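**Dillari bench automation: trial service now open** (thread, 1/8)

Hirkley is pleased to open bookings for the Dillari trial service. It is meant for small workshops, packing rooms and teaching departments that wish to try a robot arm on their own parts before they commit to a purchase.

2/8

Each trial lasts four weeks. The first two are spent at our Plillville site, where our staff set up the task with parts you send us. The cell is then moved to your premises for the remainder of the term.

3/8

The trial covers light picking and sorting into open bins. Parts may weigh up to 435 grams and should measure no more than 80 mm across the side to be gripped. Heavier work is handled under a separate agreement with our Barredo office.

4/8

Small, irregular and see-through parts are accepted. Many customers ask about these first, as they are awkward to feed by machine and tiring to sort by hand. Please send a mixed batch, including any pieces you would normally reject.

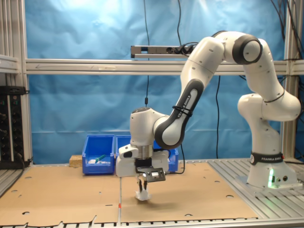
5/8

At the end of the Plillville stage you will receive a written report. It lists every failed pick, the part involved and the likely cause. Customers may withdraw at this stage, and the fee for the second stage will not be charged.

6/8

On site we require a level floor, a standard mains socket and one member of your staff for the first morning. Training is included. No programming knowledge is needed for daily use, although changes to the task itself must be requested through the Dillari help desk.

7/8

The service does not cover food, medicines, live electrical parts or anything with an exposed blade. We are also unable to take on work in unheated buildings at present.

8/8

Bookings are open for trials starting in July. Enquiries should state the type of part, the usual batch size and the space available. Replies to this thread are read during office hours, but prices are given only by written quotation.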